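Search this guide Go
5 min read
121 shares 9 comments

Platcombe Wall Organiser: Set-up Guide
Section 4. Sorting your hardware before you fill the trays

By now the frame should be up on the wall and the trays clicked into their runners, and I know how tempting it is to tip the whole bucket of bits straight in. Please put the kettle on first and give yourself an hour on the floor. Most of the letters we get at Grasthorpe about jammed trays come from people who skipped this section (I did it myself with my first one, so there's no judgement from me).

Before you start you'll need a hard, level floor or a bench, some masking tape, a marker, an old towel and the label sheet from the back of this booklet.

1. Lay everything out in one layer. Spread things far enough apart that you can pick up each piece without dragging its neighbours along. Tiles are easier than carpet, where the little screws hide.

2. Pull out the tap and plumbing pieces first. Handles, spouts, valve stems and anything else shiny should go on the towel so the finish doesn't get scratched while you're sorting the rest. If you aren't sure what a piece belongs to, write "tap?" on a bit of tape and carry on. You can puzzle over it later with a cup of tea.
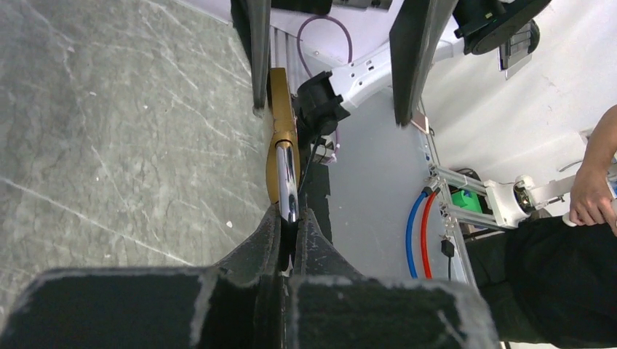
Fig. 4a. Metal fitting with a gold or brass-coloured upper part and polished chrome below. Goes with the tap pieces.

Note: Keep washers with the fitting they came off. A small zip bag does nicely, or thread them on a twist of wire.

3. Next come the locks. Try each key in its lock before anything goes into a tray, and do it now while they're all in front of you. Keys that fit stay with their lock. Keys that fit nothing go in the Dremetti tin (the shallow one with the lift-off lid), and you can decide about those at the end of the year like the rest of us.

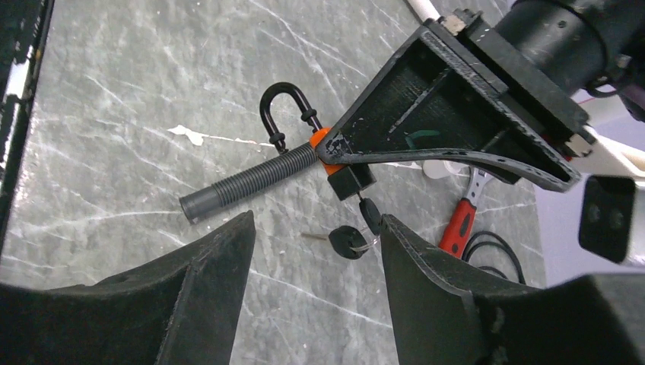

If you have two or three locks that look alike, put a dab of nail polish on each lock and the same colour on its key. Agnes Sjöberg, who wrote the first edition of this guide, used to file a notch in hers, but polish is a good deal quicker and it doesn't bother the locksmith if you ever want a copy cut.

CAUTION: Don't snap a padlock shut until you have its key in your hand.

4. Hoses and flexible pipe are the awkward customers. Straighten each one out on the floor, look along its full length for splits, and drain anything left inside into a bucket. Ribbed hose holds on to more water than you'd think, so leave it overnight if you can spare the floor.

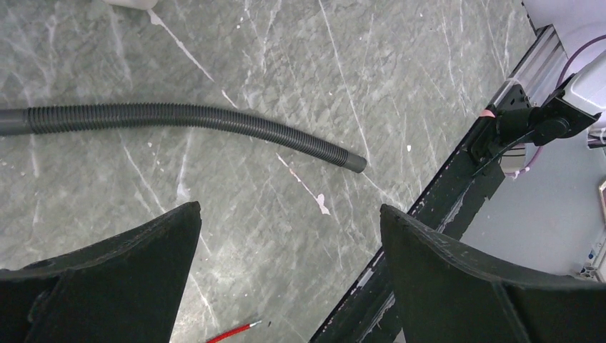
Once you're happy with a hose, coil it loosely and hang it from the large Schnyder hook. Please don't force it into a tray. A tight bend leaves a kink that never quite comes out, and the springiness of it will slowly push the tray off its runner.

5. Cables next. Untangle them one at a time, fold each into a flat loop and tie it in the middle. Label the plug end.

6. Hand tools go last, in the bottom row, heaviest nearest the wall. Wrenches sit best with the ring end at the back. 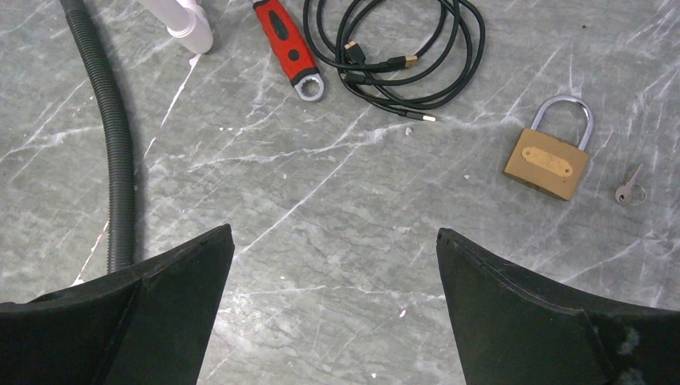 Fig. 4b. Still to be sorted: ribbed hose, white pipe fitting, wrench with a red-and-black handle, black cables.

CAUTION: The bottom row holds up to 3000 grams per tray. Go by the kitchen scales if you have a lot of steel.

7. Stick on the labels, slide every tray in and out once, and sweep the floor before anyone walks across it in socks.

Next: Section 5, Fitting the tray stops

Was this page useful? Share Comments (9)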